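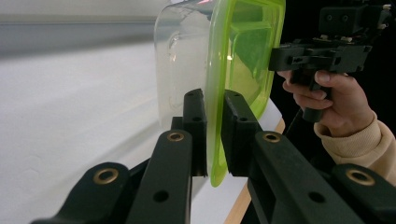 July 11, 2021

Fruit chews, no corn syrup, no dyes. Batch 8.

Started from the batch 7 sheet and changed two things only, the pectin and the cook temperature. Apple juice concentrate and honey stay as they were. Total batch weight 1000 g before cooking, same as every batch since May, so the sheets can be compared line by line.

Pectin is the Lulon low-sugar type. Whisked it dry into a few spoonfuls of the date sugar before it went into the juice. Batch 7 had it going straight in and we were picking lumps out with a fork. No lumps today. The date sugar does leave brown specks, which don't show in the blackberry but do show in the peach. Eluned doesn't mind them. Gwenllian thinks people will take them for dirt. I'd leave them for now and see what the tasters write down.

Took the blackberry to a slightly higher temperature than last time and it held a clean edge when cut. Peach went to the same point and is still too soft at the center of the slab. The puree was wetter to begin with – we should strain it overnight next time, or cook it down on its own first. Lemon juice went in at the end, off the heat, for both.

Color: beet powder in half of the blackberry, nothing in the other half. Once set I could not tell the two apart from across the bench. Dropping the beet powder. One less thing on the label, and it tastes a little of soil if you go heavy. For peach, turmeric is still the plan, but less of it. Emrys could taste it and he wasn't told it was in there.

Sweetness is where we still disagree. Ffion wants to cut the honey again. I think it's low enough that the tartness takes over, and kids used to store candy will spit it out. Mine did with batch 6. Honey is still sugar whatever we print on the bag, so I do see her side. Agreed to make 2 small test slabs, one at the current level and one lower, and give them out unmarked.

Sticking: rice flour dusting works but looks chalky by the next day. Tried a thin wipe of coconut oil on a corner piece. Shiny, no chalk, a bit greasy on the fingers. Prys suggested tapioca starch, toasted dry in the pan. Not tried yet.

Dönmez sent the wrong dried apricots again, the sulfured ones. Bright orange, very pretty, no use to us. Set aside for return.

To do:
Strain peach puree, weigh before and after
Toast tapioca starch, dust half a slab
Ask Skuteck for the smaller silicone molds
Check blackberry slab for weeping after 2 days
Order more honey before the next batch, the tub is nearly down to the bottom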